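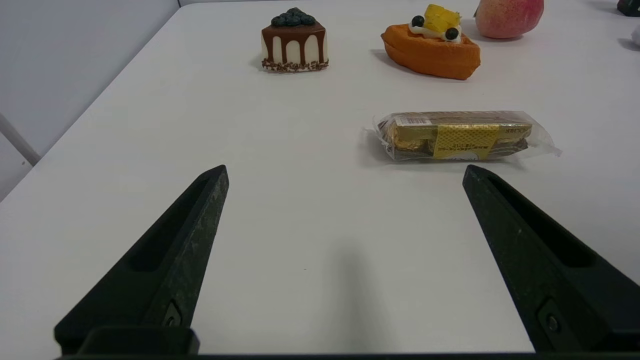 White tabletop against a light grey wall.

Anwood opens table refurbishment service for schools, libraries and offices

PARKLEY, May 12, 2023 — Furniture maker Anwood has opened a refurbishment service for tables used in schools, libraries, community buildings and offices. The service will run from the company's existing workshop in Parkley and takes its first orders this month.

Customers can send in complete tables or detached tops. Anwood will repair or replace the edging, fill chips and screw holes, resurface the top and return the furniture ready for use. Frames and legs are checked at the same time and can be repainted for an additional charge.

The company has set aside 900 square metres of the Parkley site for the work. The area was previously used to store finished stock, which has been moved to the other end of the building. Anwood has fitted new dust extraction, a spraying room and a drying area, and has put in a separate loading door so that incoming tables do not cross the route used by new furniture.

Capacity in the first year is 3000 tabletops. Round, rectangular, trapezoidal and D-shaped tops can all be handled. Tops with cable ports or power units are accepted, provided that the electrical fittings have been removed before collection.

"We sell new tables and we will carry on selling them," said Anselmo Brandão, managing director of Anwood. "But we are regularly called by customers who bought from us years ago and whose frames are perfectly sound. The top is scratched, the edging has come away at the corners, and they are asking for a price on a complete replacement. Until now we had nothing else to offer them."

How the service works

Customers begin by sending a list of the tables they want refurbished, with sizes and a short note on condition. A form is available from the Anwood sales office, although the company will also accept a spreadsheet or a plain list. Anwood replies with an estimate for each type of table. A fixed price follows once a sample has been inspected, either on the customer's premises or in Parkley.

Each table is labelled on arrival and keeps the same label until it goes back. This allows tables of the same type to be returned to the rooms they came from, which some schools have asked for where height settings differ between year groups.

The tops are then taken off their frames and cleaned. Loose edging is removed and the core is examined for swelling. Where water has got into the core and the board has started to break up, the top is rejected and the customer is told before any further work is done. A replacement top can be made to the same size and drilled to fit the old frame.

Sound tops are filled, sanded and either coated or given a new laminate face, depending on the original construction and on how the table is used. New edging is applied last. Frames are checked for cracked welds, missing feet and worn threads, and new feet are fitted as standard to every table that is returned.

The normal turnaround is two weeks from collection. School holiday work has to be booked in advance, and the company advises schools planning summer orders to get in touch before the end of May. Collection and delivery are quoted separately. Customers with their own transport may bring tables to Parkley by arrangement.

Coating supplied by Pletix

The coating used on painted and lacquered tops is supplied by Pletix, which has worked with Anwood on new furniture for several years. It is a water-based product applied in thin layers and cured in the drying area before the tops are stacked.

Anwood tested several finishes before making its choice. Sample tops were placed in the company's own canteen and in the drawing office, where they were used as normal and cleaned with ordinary products. The finish selected was the one that showed least marking from hot cups and from repeated wiping. It was also easier than the others to patch when a small area was damaged.

"A finish for a refurbished top has to sit on a surface that has already had a working life," said Vojtěch Vávra, who is in charge of technical matters at Anwood. "There may be old polish on it, or silicone from a cleaning spray, and you cannot always see it. Most of our time went into the cleaning and sanding stages. Once those were right the coating gave us very little trouble."

Customers may choose from white, light grey, warm grey, pale green and black. White and light grey are kept in stock in matt and satin. Other colours can be mixed for larger orders, but they add to the turnaround time and are not held for later repairs. Gloss finishes are not offered on work tables, as they show scratches quickly and reflect overhead lighting.

Laminate tops are refaced in the same range of colours. The laminate is slightly thicker than a coating, and customers whose tables stand against fixed panels or slot under windowsills are asked to say so when they order.

Trial with the Lins reading rooms

A trial was carried out before the launch with the Lins reading rooms, a group of public study spaces that has used Anwood furniture since it opened. Tables from two reading rooms were collected, refurbished and returned while the rooms stayed open. Spare tables were lent for the period so that seating was not reduced.

Vanderleia Fontes, who manages the Lins buildings, said the main concern had been disruption. "Our readers come in every day and many of them sit in the same place. We did not want to close a room. The loan tables were a bit smaller than ours, and we had a few comments about that, but people could work."

She added that the group had planned to replace the furniture over a longer period and had not budgeted for all of it at once. "The frames were fine. It was the edges that people complained about, because the strip had lifted and caught on sleeves and bags. We have now put the rest of our tables on the list."

The trial led to a number of changes. Labels are now fixed to the frame as well as the top — in the first batch some labels came off during cleaning and the tops had to be matched up by measuring screw positions. Anwood has also changed the corner radius on replacement edging so that the strip is under less strain where it turns. Loan tables will be available to other customers for a weekly fee, subject to stock.

Jobs and training

Five new posts have been created for the service. Three of them have been filled by people already working in the Parkley area, and the remaining vacancies are for a spray finisher and a driver. Applications are open to candidates without furniture experience, and training will be given on site.

The workshop is run by Rogério Coutinho, who joined Anwood as a bench joiner and later supervised the edging line. He said that repair work called for a different way of organising the day. "On new furniture you set the machine and run the batch. With old tables you have to look at each one first and decide. I would sooner have someone who is careful and asks questions than someone who is fast."

Staff from the main production area will spend time in the refurbishment workshop as part of their training. The company expects this to be of use in the design of new tables. Notes on common faults are already being passed to the drawing office, and a change to the way feet are fixed on one of the folding models has been agreed as a result.

Guarantee and limits

Refurbished tops carry a two-year guarantee against peeling, cracking and loose edging in normal indoor use. The guarantee does not cover burns, knife cuts or damage from solvents. A sheet of cleaning instructions goes out with every order and can be supplied in larger quantities for cleaning contractors.

The service is open to owners of tables from any maker. It does not at present cover laboratory benches, outdoor furniture, glass tops or antiques. Domestic customers can be accepted only where the order is large enough to fill a collection.

Anderson Honorato, head of sales, said that customers should send in their lists even if they were unsure which tables were worth repairing. "We will tell them if a table is past it. If the frame has gone and the top has gone, then the cost of the work is close to the cost of a new one and there is no sense in doing it. Offcuts and rejected board are sorted here and go to the same recycler as our production waste."

Existing customers will be sent details of the service with their next account statement. Visits to the workshop can be arranged for groups of buyers and facilities staff. Sturdy shoes are required, and visitors should report to the main reception and not to the new loading door.

About Anwood

Anwood designs and makes tables, storage and seating for education, public buildings and workplaces. Its offices, production and refurbishment workshop are in Parkley.

Notes to editors

Interviews with Anselmo Brandão and Rogério Coutinho can be arranged through the Anwood sales office. Colour samples and a copy of the cleaning instructions are available on request.

Trade enquiries: Anderson Honorato, head of sales, Anwood, Parkley.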